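Stellitley Fraud Case: Your Questions

Updated in January. Please read this before you email us, as Naima Kamel is the only one reading the inbox and she would like to see her family again.

What is this case about, in one paragraph?

Stellitley sold shares in kitchens. More exactly, it sold people a slice of the future rental income from show apartments it said it was fitting out. Prosecutors say most of the apartments did not exist and the money went to a second company, Benmoussa, which had the same phone number and a nicer sign. Two directors, Amr Zaki and Zhiqiang Yan, have been charged with fraud and money laundering. Both deny it.

Have they been convicted?

No. Charged means charged. We get a lot of mail that skips this step.

Are they in jail?

They are out on bail. Each handed in his passport and has to report to the police every morning before 9 a.m., a time of day neither was known for keeping at the office.

How many investors are there?

The court list has 140 names. If you put money in and have not had a letter, you may not be on it, and you should fix that soon.

How do I get on the list?

Write to the court clerk with your contract number and proof of payment. A bank statement is fine. A screenshot of Mr. Zaki calling you "family" is not proof of payment, though several people have tried.

I never signed a contract. I shook hands on it.

Send whatever you have: texts, receipts, the name of the person who sold it to you. The clerk will decide what it is worth.
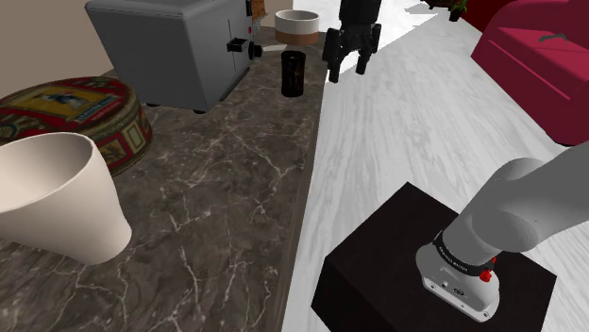

Can I get my money back? Perhaps some of it. Accounts at both companies are frozen, and nothing can be paid out until a judge says who is owed what, a process that moves at the speed of furniture. Please don't count on the fixtures. People ask us whether they can claim "their" countertop, and if yours was dark marble with fine white veins, I see the appeal, but the contracts gave you a share of rent and no right to any stone.

What about the brochures? Surely those are evidence.

They are, so keep them. Don't write on them, and don't mail us the only copy. Abdelkrim Hamdy, who handles the paperwork for our group, has 14 already and has run out of drawer.

A firm called Giruletti phoned and offered to recover my money for a fee. Should I pay?

No. The court does not charge you to file a claim, and it does not phone people at dinner. Write down the number and pass it to the police.

Did Fedano know?

Fedano rented Stellitley its office. It has not been charged with anything and says it is owed 3 months of rent, so it is in line with the rest of us.

When is the trial?

No date yet. The last hearing took 2 minutes and set the date of another hearing.

Can you give me legal advice?

We can't. Shuk-fan Liao keeps a list of lawyers who have agreed to a free first call. Ask for it by email and put "list" in the subject line.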